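Talk notes: "Whose wall is it, anyway?"
Community archives session, Monday, after lunch (so speak up)

Slide 1. Title

Say hello. Thank Derek Heywood for the invitation and for pronouncing Bromalholm correctly, a thing I still manage only on good days.

Who I am: I look after the picture collection for the Bromalholm Memory Room. Two rooms, one key. We hold photographs, letters and recorded talks from families who left the valley when the reservoir went in, and from the ones who stayed and got a nice view of it.

What I want to cover: how we put up a show of family photographs, what we got wrong, and what I'd ask you to steal.

Slide 2. How the show started

In February we had 316 photographs scanned and no plan. Ross Gourlay, our chair, had a plan. His plan was "put them up." I have worked with worse briefs.

The old way would have been for me to pick the nice ones, write a label for each and invite the families to come and admire my taste. We'd done that before, at Larness. People were very polite. One woman stood in front of her own grandmother for a long while and then asked me who had decided she was "an unknown farm worker."

PAUSE. Let that one sit. Don't rescue them with a joke.

So this time the families chose. We ran sorting evenings and laid prints out on tables. Anyone who had given us a picture could pull it, swap it, or write what went beside it.

Slide 3. Tables 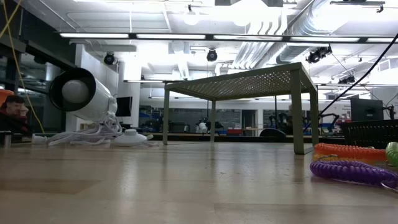 Lamp and riser, tabletop.

The best talk happened sitting down. Put prints on a wall and people whisper. Put them on a table with a plate of something and they argue, and the arguing is the record. Two brothers disagreed for most of an evening about which side of the road the chapel stood on. We recorded all of it. The label now reads "Chapel, left or right of the road, depending on the brother."

Practical points, quickly:
Big prints. Older eyes, low light.
Pencils only. We learned this with a pen.
One recorder per table, and say out loud that it's on.
Finish by 8:30 or you'll lose the people with a bus to catch.

Slide 4. Consent, the dull slide

It's a dull slide and I'm going to stay on it longer than you'd like.

Our first form ran to four pages and asked people to grant rights "in perpetuity." Mrs. Pintér handed hers back and said she hadn't granted her husband anything in perpetuity. We rewrote it. It's now one side of paper with three boxes: show it here, show it elsewhere, put it online. You can tick one and leave the rest. You can also change your mind, and people do.

Of the 316, we had a yes to the wall for 163. Ross thought that was a poor result. I thought it was the first honest number we'd ever had.

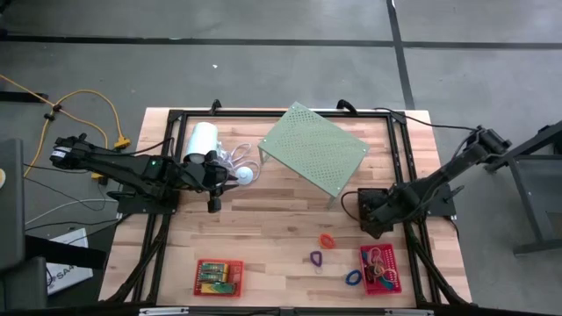
Some of the no's were sad, some were practical, and one was on account of a haircut. None of them needed to be explained to us, and I had to train myself out of asking.

Slide 5. Labels

Families wrote the labels. I checked spelling only where asked. I was asked twice.

Limit was 100 words. We got labels of four words and labels that went on to the back of the card. My favorite, under a wedding group: "Everyone here owed my father money."

READ THE LERKTON ONE if time. It's on the yellow card. Take it slowly, it's a good letter and I tend to gallop.

Language: we put up both, the valley dialect first and English under it. A few visitors grumbled that the English was small. I said yes.

Slide 6. What went wrong

The opening clashed with the Lerkton sheep sale. Half the people in the photographs' families were at the sheep sale.
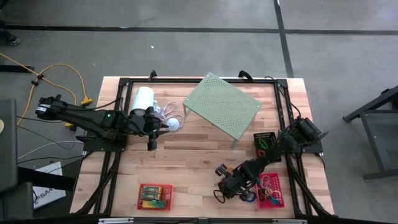 We also hung everything at my eye level, and I'm tall. Children saw a great many frames from underneath. It was fixed by the second week, after Derek came around with his granddaughter and sent me a very short email.

And we had no plan for what people would bring in with them. They came with carrier bags. We had to turn a cupboard into an intake desk and write receipts on the backs of flyers. If you do one thing before you open, print receipts.

Slide 7. After

The show is down now. The prints went home with the families, which made our storage person very happy. The recordings stay with us under the same three boxes.

Larness has asked for the show next. I've told them they can have it if the woman with the grandmother writes the label.

Questions. If there aren't any, ask Derek about the eye level.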